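Leave the home pose alone until the datum is right

Every cell I have been asked to look at in the past few years has arrived with a version of the same note: grasp success has drifted, please retrain. In most of them the policy was fine. The work surface in the simulator and the work surface under the arm had stopped agreeing, and somebody had been compensating in the wrong place.

My argument is a narrow one. On a bench manipulation cell with a simulated twin, the countertop datum should be re-established before anything else is adjusted, and the person who maintains the arm should own that datum in both places. At present it is usually split. The mechanical side looks after the base plate and the tool flange, the software side looks after the scene files, and the offset between them sits in a config file that either side may edit.

The cell I have in mind is the Drustirton one, a six-axis arm on a pedestal facing a kitchen-height counter. In September it was reported as missing low objects. Tall ones were picked without complaint. Lâm Chu had already changed the finger pads and checked the gripper stroke, both reasonable, and Vy Hà had started a new training run on the Lisora scenes. The fault was 2 mm of height error at the counter, introduced when the pedestal bolts were re-torqued after a move. The correction had been typed into the tool frame, where it happened to cancel for a vertical approach and for nothing else.

A tall object will forgive a height error of that size, as there is plenty of body to close on. A spoon will not. Neither will a sponge lying on its broad face, or a lid with a small knob. Any scene used for checking a cell should therefore carry both sorts, and I would put the flat things at different depths on the counter so that a tilt shows up as well as an offset.

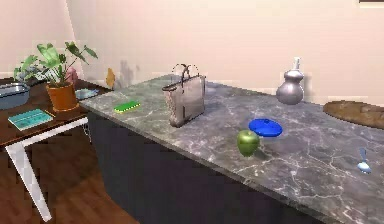

Flusulard Cell Maintenance and Calibration Group

The rendered counter has what I would ask for. The handbag and the silver teapot stand tall, and the blue lid, the pale blue spoon and the sponge lie low on the stone, with the spoon toward the front and the sponge near the back. The apple is useful too, being round enough to show a lateral error that the others hide. I am less fond of the marble. A veined grey top looks convincing, but dark veined stone under a depth camera is a different proposition from dark veined stone in a renderer, and a twin that always returns a clean plane teaches the maintainer nothing about the holes in the real one.

The side table deserves a mention, as it sits lower than the counter. A scene with two heights lets you separate a base error from a scale error in one session. Thư Ninh argues that the second surface is clutter and doubles the time spent on collision meshes. She is right about the meshes. I would still keep it.

The procedure we now follow at Drustirton is short. Power down, lock out, clean the counter and the base plate. Torque the pedestal bolts in a cross pattern. Warm the arm through 40 cycles of the standard motion with no payload. Touch off on the four corner pins with the Bouzid probe, fit a plane, and record the residual. If the residual is over limit, find the mechanical cause; do not average it away. Write the plane to the base frame only. The tool frame is locked, and changing it requires a fresh flange measurement. Then, and only then, load the same plane into the simulated scene and replay the stored approach poses against it.

Tormod Sjögren's objection is that this takes two hours and a policy can be fine-tuned to absorb a couple of millimetres overnight. It can. I have the log of one that did, 1032 episodes collected on a tilted base, and it ran acceptably until the base was levelled. After that the cell was worse than before the training, and the episodes could not be reused because the frame they were recorded in had not been written down.

Nhàn Chu has suggested stamping every episode with the plane fit and the date of the last touch-off. It costs a few bytes per file. I would go further and have the recorder refuse to start when the stamp is missing, although I accept that this will be unpopular on the afternoon shift – the probe lives in a locked cabinet and the key is at the other end of the building. A second key has been ordered.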